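Dolter concentrated cleaner, 6 months in — is refilling your own bottles worth it?

Short version up top because I have to leave in a minute. Works. Saves money. The cap is terrible. Buy the smaller jug first.

Longer version. We went through a stupid amount of ready-made spray in this house. Two kids, a dog, a kitchen table that doubles as everything. I was buying a new bottle every other week and tossing the old one, sprayer and all, and it bugged me. So back in September I ordered the Dolter concentrate in the big jug, plus a pack of blank bottles from Skilport. Paid for all of it myself, no freebies.

The idea is simple. Small splash of concentrate, fill up with tap water, shake, done. Label says 9 ml per bottle for everyday stuff, double that for greasy jobs. My bottles hold 700 ml. I tried the greasy mix first and it was overkill, left a film on everything. Went back to the regular mix and the film stopped.

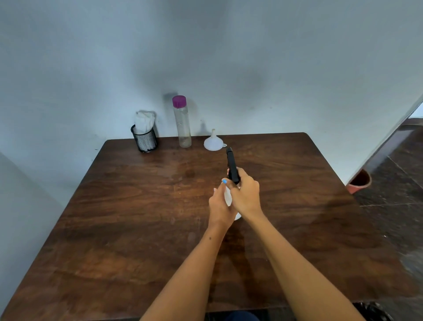 Black sprayer, white bottle, kitchen table.

Things I like. The smell is faint — sort of lemon, gone fast. No dye. Good on stovetop splatter if you let it sit. Great on the fridge door, which in our house is basically a fingerprint museum. Fine on sealed wood, at least ours, but wipe it dry after. Painted walls ok with a soft cloth, test a spot behind something first.

Things I don't. The jug has no pour spout. None. Just a wide mouth and a screw cap with a measuring line molded inside that you can't read unless you hold it up to a window. First time I poured I got concentrate down my sleeve and it is SLIPPERY, took forever to rinse out. I emailed Dolter and got a nice reply from Lorraine Sedgwick in their customer service, who said a new cap was being looked at. That was before Christmas. Same cap on the store shelf last week.

So you need a funnel. Also the concentrate is thick and clings to whatever it touches, so put the water in first and the concentrate second, otherwise it foams right up the neck and you'll never get the bottle full. Took me three tries to learn that.

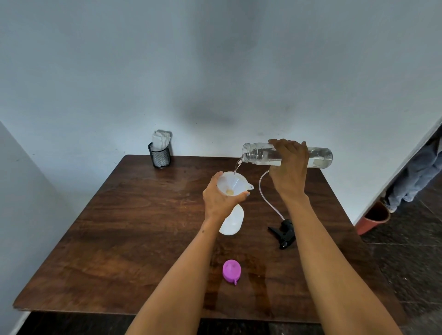 Page last changed: Apr 4, 2023

Glass. Not great. I wanted one product for everyhting and this isn't it. Mirrors come out streaky with the regular mix. Half strength is better, still not as good as the Baudry glass spray I had before. I went back to Baudry for the bathroom mirror and I'm ok with that.

Bathroom otherwise good. Sink, tub, outside of the toilet, all fine. Soap scum needs two rounds and some elbow. It does nothing for hard water spots, and to be fair the label never says it will.

Cost. Reviewers love to skip this part. The big jug makes 168 bottles at the regular mix if you believe the label. I don't measure that carefully so I'll get fewer. Even so, I'm not even a quarter of the way down and I've stopped buying spray completly, apart from the mirror stuff. Paid for itself by the holidays.

The Skilport bottles, since people ask. Decent. Triggers are stiff for the first few days then loosen up. One leaks at the collar if you tip it over, the others don't. The nozzle turns from stream to mist and I leave it in the middle. Peel-off labels are useless, fell off the first time they got damp — I use a marker now. PLEASE do label them.

Compared to Gomeck tablets, which my sister swears by: tablets are way neater, nothing to pour, drop one in and walk off. But they take ages to dissolve and they cost more per bottle. And I thought they cleaned a bit weaker on grease. If you live in an apartment with one small kitchen, get the tablets. If you have a whole messy house, get the jug.

Storage. It's heavy. Bottom shelf, cap on tight, away from kids. Mine sits in a dish tub under the sink with a lock on the cabinet, tub catches the drips down the side. 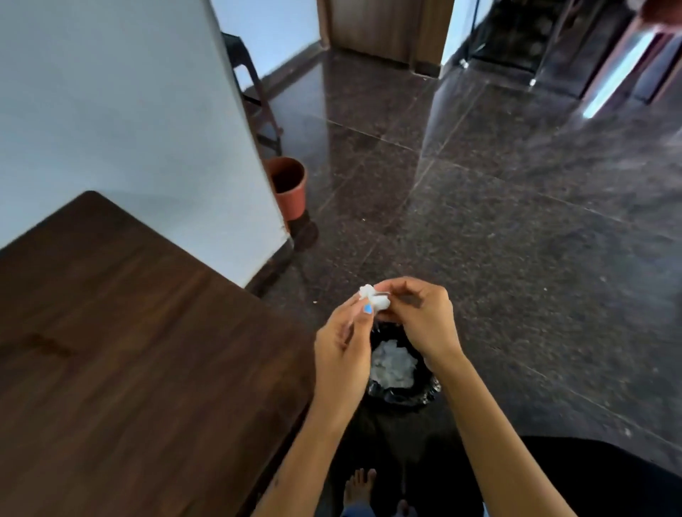
Can you use it with paper towels or does it need a cloth?
Either works. I use a microfiber cloth for the counters and stove, it picks up more and leaves no lint. Paper for anything gross. Cheap paper towels shred if you scrub hard with them.

Score: 4 out of 5. Would be higher with a real spout. Will update when I get to the bottom of the jug, so, next year maybe.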